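Zidow forum > Manipulation > Papers and results

Pair matching: is the second-look trick real?

gripe_force
Has anyone here tried the second-look method from the Drultbridge group? The claim is that the policy picks a shoe, stops, re-reads the rack, and only then decides where the shoe goes. They report 100 trials and a nice fat bar chart. I am suspicious of nice fat bar charts.

enau_user6
Tried it. The pause helps with left/right mixups and does nothing for the grasp itself. Slides are horrible to grasp. It's all strap and no opinion.

matos_arm
It's a delay with a publicist. Our plain policy on the Matos setup got the same score once we fixed the lighting.

gripe_force
Same score on which shoes, though? If every pair is a different color you can match by color and go to lunch.

matos_arm
Different colors, yes. I like lunch.

We run it with repeats, so color alone won't save you. Black pair and a pink pair on the rack, two more pink ones down on the table:

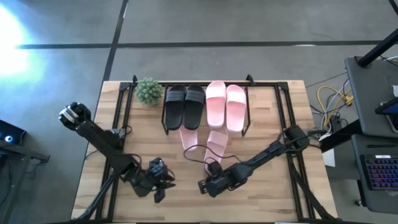
Malsha Pramanik
Moderator, bimanual methods
Posts: 3 this week

With the second look switched off, our policy treats any pink slide as the partner of any other pink slide, and you end up with two lefts side by side looking pleased with themselves. With it on, that error mostly goes away. We only have one rack and one table, so take it as a result about one rack and one table.

matos_arm
Fine. But did you give the baseline the same extra time? Otherwise you're comparing thinking with rushing.

Malsha Pramanik
Yes, a dumb wait of 2 seconds, same total time. It still made the left/right error.

Elżbieta Duda
I'd like to see the plant moved before I believe any of it. We had a policy at Enau that had quietly learned to steer by a coffee mug – it was superb until somebody washed up.

Malsha Pramanik
Ugh. Fair. Plant goes on the list for Monday.

matos_arm
Still a delay with a publicist, but I'll rerun ours with two pairs the same color and post the numbers, good or bad.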